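Plumitz hand-held gripper: questions and answers

Filed under: Grippers > Hand-held > Comparisons

Last updated: January 22, 2018

We have been trying the Plumitz hand-held gripper alongside the Jimano parallel gripper on ordinary household objects. The same questions keep arriving by email, so the answers are collected on this page. It covers the fingers, the camera and the mouse task. Arm mounting has its own page.

What is the difference between the two grippers?

The Jimano has flat, rigid jaws that close in parallel. The Plumitz uses soft ribbed fingers that bend when they press on something. Both were tested as hand tools with the same trigger handle, made by Valwood, so the person doing the task feels the same pull whichever set is fitted.

Can I swap the fingers myself?

Yes. Each finger sits on a white bracket that is screwed to the handle. Undo the screws, lift the bracket away and fit the other one. Keep left and right apart, as they are mirrored and will not close squarely if you mix them up. Tighten by hand only. We stripped a bracket in September by using a powered driver.

Which finger inserts are you using?

The magenta ones, sold as the Fan insert. There is also a softer grade, but it folded too far under the weight of a full mug and we stopped using it for anything heavier than a sponge.

Why use a computer mouse as a test object?

It is low, rounded and smooth, and most people have one. A box is easy for both grippers and tells you very little. A mouse has no flat sides to speak of, so the fingers have to find a hold on a curve. It also lies close to the table, and the tips have to come in low without catching the cloth.

Do you clear the table first?

No. The mouse goes down on a table with the usual things left on it. We want the camera to see a normal background, and we want whoever holds the gripper to have to mind what is standing nearby.
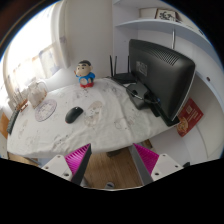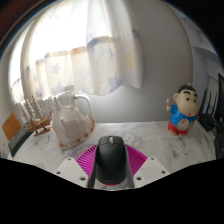

The second view has the mouse between the fingers; in the third it lies on the printed cloth.

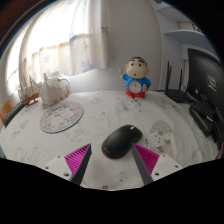 Which gripper did better with the mouse?

The Plumitz, for us. The soft fingers wrap a little and are forgiving if you come in at a slight angle. The Jimano holds well when it is lined up properly, but if one jaw touches first it tends to push the mouse round before the other jaw arrives. On straight-sided things such as boxes and books we prefer the Jimano - it is quicker and lets go more cleanly.

Why is the picture round, with black at the corners?

That is the fisheye lens. It takes in the fingers and a good part of the room at once, which helps later when working out where the gripper was. Straight edges come out curved. You can flatten the picture in software, but you lose the outer part, and we leave ours as recorded.

Does a bright window cause trouble?

It can. With a window in view the glass often goes white and fine detail near it is lost. A thin curtain helps a bit. We set the exposure for the table and leave it fixed, so the brightness does not jump when the gripper turns.

Does a patterned tablecloth matter?

For tracking, we find a printed cloth better than a plain one, as the software has more to follow. For gripping, the trouble is folds. A fingertip can ride up on a crease or drag it along. Smooth the cloth before each run, but do not tape it down, or your results will not match a normal table.

How many runs should I do to compare two grippers?

We do 6 with each gripper, then swap and do another 6, with 2 people taking turns. Anything shorter mostly measures how practised the person is.

Do the finger pads wear out?

The grey pads on the inner faces do. They pick up dust and start to slip. Wipe them with a damp cloth and let them dry. Replace both together, even if only one looks worn.

Can I use the recordings with a different arm?

Usually, provided the arm carries the same fingers and the camera sits in the same place relative to them. If you move the camera, calibrate again before you do anything else. We have not tried the Jimano recordings on an arm yet.

Questions not answered on this page: use the contact form | © 2018 | Back to top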